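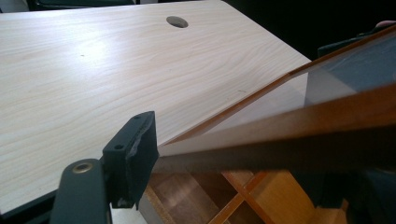
By Umesh Dhillon

Huraden said Wednesday, August 27, 2025, that household robots remain well short of handling everyday tidying without help, according to the results of a study that began in March.

The company tested whether machines could learn small chores of the kind done in homes and shops, such as opening boxes, sorting small goods and putting them away. Its software was trained on 3,562 demonstrations performed by people using hand-held grippers.

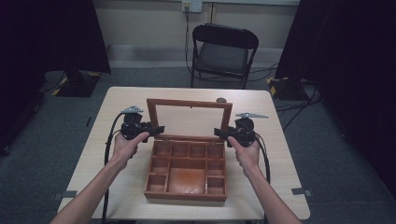 2 min read

Robots completed 700 of 1,153 attempts without a person stepping in. Results were strongest for lifting and placing single items. They were weakest for lids, drawers and anything made of clear material.

"The public should not expect a general household machine on the basis of these results," said Sarita Malhotra, who directed the study. "Some tasks are close. Many are not." 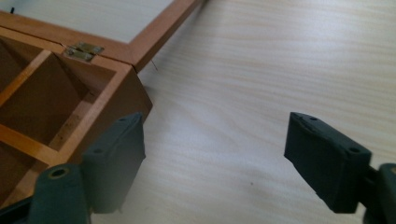 Retail customers have shown more interest than homeowners, Huraden said, and stock handling will be the focus of the next phase. The tasks planned for that phase include filling and closing display cases. A wooden box with thin partitions and a lid on a small brass hinge asks for a light touch, and a grip that is too firm can strain the hinge or mark the wood. Malhotra said force control would receive the largest share of the new budget.

The next phase will run for 6 months at a Trostex distribution site. Trostex has not committed to buying any equipment. Full results will be released to both companies' partners when the trial closes.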